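Kirkegaard library will lend you a pair of glasses

The public library in Kirkegaard has started lending reading glasses at the front desk, three years after a suggestion card asked for exactly that. The town moves at its own pace.

The scheme began on Thursday with 34 pairs in a range of strengths. Anyone who has left their own on the kitchen counter can borrow a pair for the length of a visit. No library card is needed, and the form you sign is printed in very large type.

Borrowers may keep them for 60 minutes and then renew at the desk. Staff expect few of the glasses to leave the building on purpose. They expect a good many to leave on top of somebody's head.

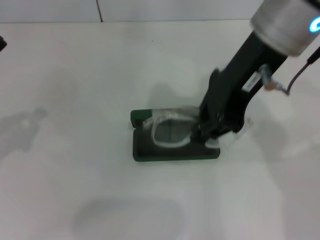

What it costs

Borrowing is free. A pair that goes missing costs $20, the same as a lost paperback and a good deal less than the atlas that disappeared last January – still out, if anyone would care to look under the bed.

The money for the first batch came from the book stall at Festimance, the town's summer fair, where most of the stock was large-print thrillers. The branch in Madero has asked to join in and should have its own supply by spring, once it finds a drawer that closes.

Old pairs in decent shape can be dropped off at either desk during opening hours. Please take them out of your coat pocket first and check that they are the old ones.

Related
Kundstead bus shelter gets its roof back
Madero branch to open Sunday afternoons
Festimance moves the pie tent again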